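Gripper comparison, part 2. Same arm, same wrist camera, same controller gains as last time. Only the end effector changed: Avutus parallel jaw out, Braturex four-link in.

Task is CPU handling on a server board. Pick the processor by its edges, carry it to the socket, lower, release. No contact with the pads on the underside.

Parallel jaw first, for reference. Stroke is straight, so the grip height stays constant at any opening. Drawback is width. The jaw housing hits the socket frame before the chip is down unless the fingertips are extended, and extended tips flex. 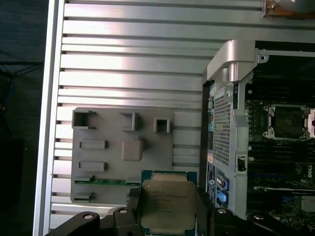
The linkage is slimmer near the tips but the fingers travel on an arc. Closing from full open drops the tip by some 2 mm. Vinh Quan put a lookup table in the controller to offset Z against finger position. 12 points, linear between them. Good enough.

Log so far: 898 cycles on the Braturex, 3,098 on the Avutus. Not a fair comparison yet. Will post failure rates when the counts are closer.

Camera exposure is still locked by hand. Auto hunts on shiny metal.

Nghĩa Nông asked about force sensing. Motor current only, for both. Next month maybe.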